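Right arm drops out in the middle of a sorting job, left one keeps going

Posted in: Faults and repairs

hidayah_y
Hello all. I have a two-arm table cell which sorts small things by colour into trays, mostly tape rolls and clips. Since July the right arm stops by itself. It doesn't fall, it goes soft and sinks slowly, and the left one continues as if nothing happened. The log says only "joint 3 no reply". I reset and it runs well again, sometimes for 300 cycles, sometimes for 16.
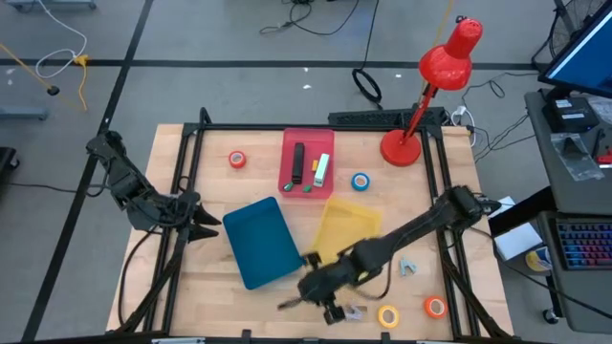
Azlan Mangundap
Joint 3 no reply is nearly always the cable. The motor is alive, but the message is lost on the way. When it happens, is the arm stretched out or folded?

hidayah_y
Mostly stretched, when it reaches to the middle of the table. But two times it was almost at rest, so I did not trust this idea.

sutanto_bench
I don't agree it is the cable. We had the same words in our log and it was the power supply. Both arms lifting at the same moment, voltage goes down, the weakest joint says goodbye. Measure it before you open anything.

Azlan Mangundap
If it was the supply, I would expect the left arm to complain also sometimes. Hidayah, did the left one ever drop?

hidayah_y
Never. But they have separate supplies, I should have written this in the first post, sorry. The right one is the older of the two.

sutanto_bench
Then my argument is still alive. Swap the two supplies and see if the fault moves with it. Ten minutes of work.

Mwanahawa
May I ask the other question – why does the left arm keep moving? For me this is the bigger fault. If one arm goes soft over the middle and the other one is coming there with something in the gripper, they will meet. And if you put your hand in to lift the soft one, you have a live arm next to your fingers.

hidayah_y
You are right and I am a little ashamed. I did put my hand in, the first time. The stop button cuts both, but a lost joint only stops its own arm. The two programs do not talk to each other.

Mwanahawa
Please fix that first. One shared flag is enough: any arm loses a joint, both hold position. Holding, I mean, not power off, or you will have two sinking arms. And press stop before you reach in.

sutanto_bench
For a small arm like this I think it is a bit too much worry. It can pinch, yes.

Mwanahawa
A pinch at the wrong joint broke a nail for me. I still prefer the flag.

hidayah_y
Update. The flag is in, and I tested it by pulling the plug of joint 3 by purpose. Both arms stop. Then I swapped the supplies and ran 1,000 cycles in total. The right arm dropped 27 times, the left not once, so the supply is not guilty. When I bend the cable near the elbow with my fingers, motors holding and left arm off, I can make the error come.

Azlan Mangundap
Change the cable, and leave a bit more slack at the elbow than before. Check the connector on the joint side too, the pins can get loose.

sutanto_bench
OK, I was wrong about the supply. I would still look at the voltage one time.

hidayah_y
New cable is ordered. Until it comes I run only the left arm, slowly.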